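Lerkel opens its doors, but the big claims stay on paper

January 17, 2018

Lerkel let the public into its workshop at Ollimholm for an open day, and 216 people signed up to see a walking, two-armed robot do the kind of job the company says will be routine in care homes and small plants. The visit left plenty of questions.

The robot goes by the name Major. According to the handout given to visitors, it has spent 451 hours on practice tasks and can handle 9 of them without a person stepping in. The handout does not list the nine. When a visitor asked for the list, a staff member said it was "being updated" and moved on to the battery.

Lerkel says it wants Major working at a customer site in Grerasholm by May. That is a short time for a machine that, on the day, was shown doing one thing at a time in a room picked by the people who built it. The company would not name the customer or say whether any money has changed hands. It also would not say how much of the demonstration was planned ahead — a fair thing to ask, given how often robot shows depend on every object being in the right place.

Staff pointed to a figure of 726 test runs on hand cranks, the task they seem proudest of. How many of those runs ended well is not in the handout. A spokesperson said the share was "high and getting higher," which could mean almost anything.
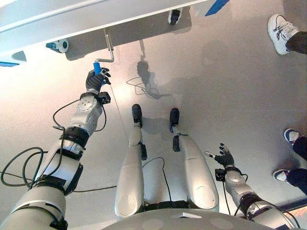 Crank handles are a sensible test, and Lerkel deserves some credit for picking one. They turn up on beds, tables and older machines, and they ask a robot to hold on while its whole arm moves. Major's left hand had its fingers curled over a small blue handle at the end of a bent metal rod, under a glossy white slab with wheels fitted to its underside, while the right hand hung open. Black cables looped beside the working arm and trailed over the floor. Anyone planning to put this machine in a busy hallway will want to know what happens to those.

People were let in close, near enough to put their sneakers beside the robot's right arm. Lerkel's sales sheet talks about safe work next to people, but it gives no test results and mentions no outside check.

The company says a second open day will follow before the Grerasholm start. It has not set a date, and it has not said whether visitors will be allowed to choose the task.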